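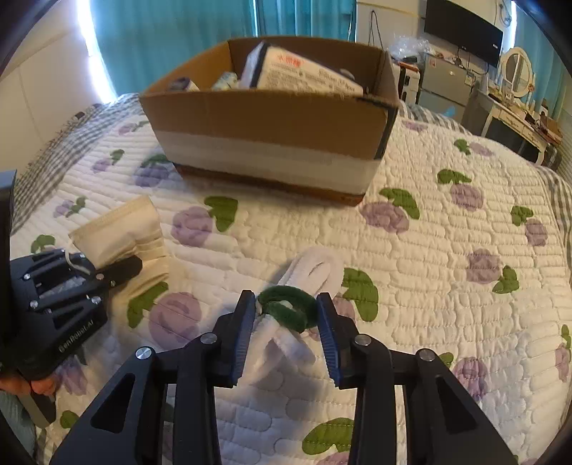

Plush strip with green band, over a quilted bedspread.

Trellska: progress report to the Garkia Film Fund
Friday, by the Trellska production office
Print this page | E-mail this page

The feature remains in pre-production and within the budget agreed with the Fund. Draft 2 of the screenplay was delivered in December and has been accepted by our co-producer, Böttcher. The new draft moves the ferry sequence to the opening and drops the courtroom subplot, which saves two shooting days.

Casting of the lead is not complete. The actor first approached withdrew over dates, and terms are now with a second agency. Supporting roles have been settled apart from the harbour master. An open call in Broltley drew 300 people for background parts, of whom 51 have been offered work.

Principal photography is planned for 31 days. The Broltley locations are under contract, though the council has yet to confirm the night closure of the quay. If permission is refused, those scenes will be moved to the old fish market.

The Fund is asked to release the second instalment on receipt of the signed lead contract. A revised cash flow is attached.

Contact the production office | © Trellska | Back to top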